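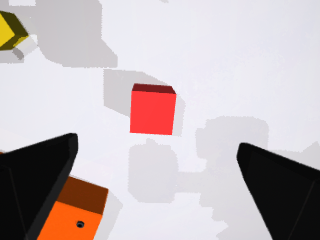 Block-picking cell in simulation, wrist view: red cube between the open fingers, neither touching it.

Home | Projects | Briso | Minutes | Contact
3 min read

Briso cell: fault review, October

Present: Hicham Belhaj (chair), Lụa Hà, Harsh Kaushik, Poonam Maurya
Apologies: Chanida Saengthong
Start: 14:10

1. Previous minutes
Agreed without change. The action on spare finger pads is carried over.

2. Fault 21: fingers closing before the approach is complete
LH reported. In the overnight simulation run the controller sent the close command while the fingers were still short of the block. The fingers met with nothing between them and the arm went on to the lift and place steps as if holding a part. Of 379 attempts, 21 ended this way. None was flagged as a fault at the time; they were picked up from the place check the next morning.

LH has traced it to the depth estimate. Where a shadow edge runs close to the block, the estimate can lock on to the shadow and give a height that is too great. The approach then stops early. The fault is more common with the lamp set low.

HK asked whether the fingers themselves could be the cause, as they block part of the wrist view. LH said finger masking was checked and is working. PM noted that the mask covers the fingers only and takes no account of the shadows they cast. LH to confirm.

3. Missing grip check
PM said the early close was the lesser problem. The arm should not lift unless the finger gap at the end of the close matches the width of the block. The check exists in the Dastasby release but was switched off during the speed trials and left off. No change record was found.

HB ruled that the check goes back on before any further runs, with the setting locked. HK objected that it adds to cycle time. Objection noted.

4. Real cell
The same controller version was loaded on the Joshi bench arm for two days. PM has taken the arm out of use and tagged the isolator. No damage was found to the fingers or the table. The guard interlock was tested and passed.

HB asked that the arm stay isolated until three full simulation runs are complete with no early close. HK thought one would do. Left at three.

5. Reporting
The Rakia log viewer lists an empty grip as "complete". CS had raised this by email before the meeting. Agreed to add a separate "no part" code. Old logs will not be recoded.

6. Actions
LH: repeat the run with shadows off and compare depth estimates.
LH: confirm what the mask covers.
PM: restore and lock the grip check; write the missing change record.
HK: measure cycle time with the check on.
CS: "no part" code in the log viewer.

7. Any other business
HK asked for a second licence for the simulator. HB to find out the cost.

Closed: 15:05. Next meeting when LH has the comparison ready.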